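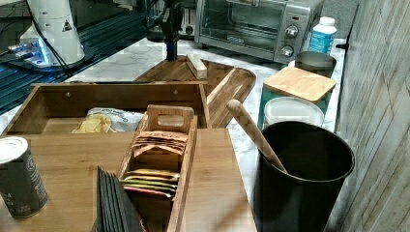
Can a robot arm be left to tidy a kitchen worktop by itself yet?

On the evidence of this inspection it can't. It can be run on a worktop with a trained person standing at the stop button, and that is all this checklist signs off.

Kitchen Bench Inspection, Checklist 2519
Site: Barneck test kitchen, Prorkstead
Equipment: bench arm with two-finger gripper, running the Harms chore programme
Date of inspection: 11th March
Result: pass with conditions (see end)

How to read this sheet: each item is marked OK, ACTION or FAIL. Comments are the inspector's own and are meant to be read. The last inspection sheet came back with every comment box empty, and it was no use to anyone.

Part A. Before power on

A1. Emergency stop within arm's reach of the operator. OK
Tested twice from standing and once from the stool. The stool position is a stretch. Take the stool away.

A2. Warning labels present and readable. OK
Yellow and black triangle on the white housing is in place and easy to spot from the front of the bench.

A3. Cables secured and away from the work area. ACTION
Black cable comes down from the white unit on the left-hand side. Clip it higher up. I was told the arm "knows where its cable is". It doesn't, it follows a path someone drew for it.

A4. Operator has read the site rules. OK
Signed page seen. The Gosen handbook runs to 263 pages and I don't believe anyone here has read past the quick start section, me included. The site rules are one side of paper, so they do get read.

A5. Toaster oven and toaster isolated at the wall before each run. ACTION
Two heating appliances stand at the back of the worktop. The isolation step is in the written procedure but was skipped on the first run I watched. Put it at the top of the start-up card in large letters. A small red light on the front of an oven means something to a person. I asked what it means to the chore programme and was told it isn't looked at.

Part B. The worktop and what's on it

B1. Items suitable for handling by the gripper. ACTION
The worktop is crowded, and fairly so, as a real one would be. Tea sachets in a caddy, a crisp bag in an open box, slate coasters, a serving tray with a wooden block on it, tubs with lids. My complaint is with the chore list, which calls all of this "general tidying" as though it were one job. Picking up a wooden block is the easy end. A soft, crumpled bag has no fixed shape to get hold of, and a single paper sachet out of a tight row is fiddly even with fingers.

B2. Breakable items out of reach of the arm. ACTION
Slate chips and can drop on a foot. Either move the coasters back from the front of the bench or insist on closed shoes. The clear glass jar near the back wants to go in a cupboard during runs.

B3. No knives or sharp tools in the work area. OK
None found. The tall black utensil pot is for wooden tools only and should stay that way. Please don't "just pop" a peeler in it.

B4. Bottles identified, and cleaning products kept apart from food. ACTION
White bottle with a blue label next to the toaster oven. I've asked for the contents to be written on the bench plan. If it's a cleaning product it leaves the worktop. A person would read the label before moving it beside the tea. I have seen nothing to suggest the programme would.

B5. Tall items stable if knocked. ACTION
Pushed each by hand at the height the gripper travels. The metal cup tips easily. The canisters are fine. The utensil pot is fine until something long is leaning out of it, and then the long thing becomes a handle for the arm to catch on. Shorter tools, please, or lay them flat.

B6. Items returned to the same starting places between runs. ACTION
This one bothers me more than the rest. The success figures I was shown (109 good picks out of 187 tries) all come from runs where a person put everything back first. Fine for testing. But putting everything back is the chore! If someone has to lay out the worktop so the machine can tidy it, I'd like that time written down and set against the claim.

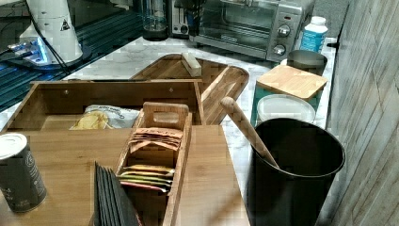
Part C. The tap and the area beside it

C1. Mains water off at the valve for dry practice runs. OK
Valve tagged. Tag to be replaced, the string is fraying.

C2. Gripper approach to the tap agreed and marked on the plan. ACTION
The plan shows one approach only. The lever sticks out sideways from the collar and is rounded, with a flared end, so there's not much flat for a pair of pointed fingertips to bear on. I'd want a push with the side of the finger tried first, at low speed, before anybody asks for a grip and turn.

C3. Force limit set for fixed fittings. FAIL
Set the same as for loose items. A tub that's pushed too hard slides away and no harm done. A tap doesn't slide. Lower the limit and show me the new figure in writing before any contact with the tap.

C4. Gripper fit for wet work. ACTION
No paperwork produced either way. Until there is some, no running water with the arm powered.

C5. Fixings on the gripper tight. OK
Checked the screw heads on the face plates with a hand driver. No movement in any of them. Repeat weekly, and after any knock.

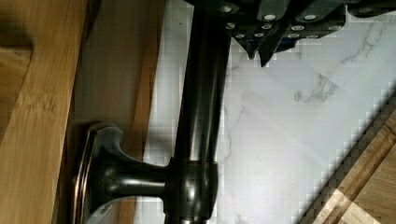
Tap position, item C2: fingertips open to one side of the neck, lever on the other.

Part D. People

D1. Nobody reaches over the worktop while the arm is powered. FAIL
Seen once during my visit, to straighten a tray. Stop, then reach. The reason given was that the arm is slow. It is slow, painfully so, and that's exactly why people stop watching it.

D2. Second person present during runs. OK

D3. Visitors kept behind the line. OK
Repaint the line before the end of March.

D4. Claims made to visitors match what is tested. ACTION
Not strictly safety, but it leads to unsafe habits. The visitor card says the arm "handles everyday kitchen chores". Change it to say which tasks, and with how much help. I moved the crisp bag, wiped under it and put it back in the time it took to load the programme.

Conditions

Runs on loose worktop items may go on with two people present. No contact with the tap until C3 is cleared. A3, A5 and B4 to be closed before the next run. The remaining actions by the next inspection, with a written comment against each one.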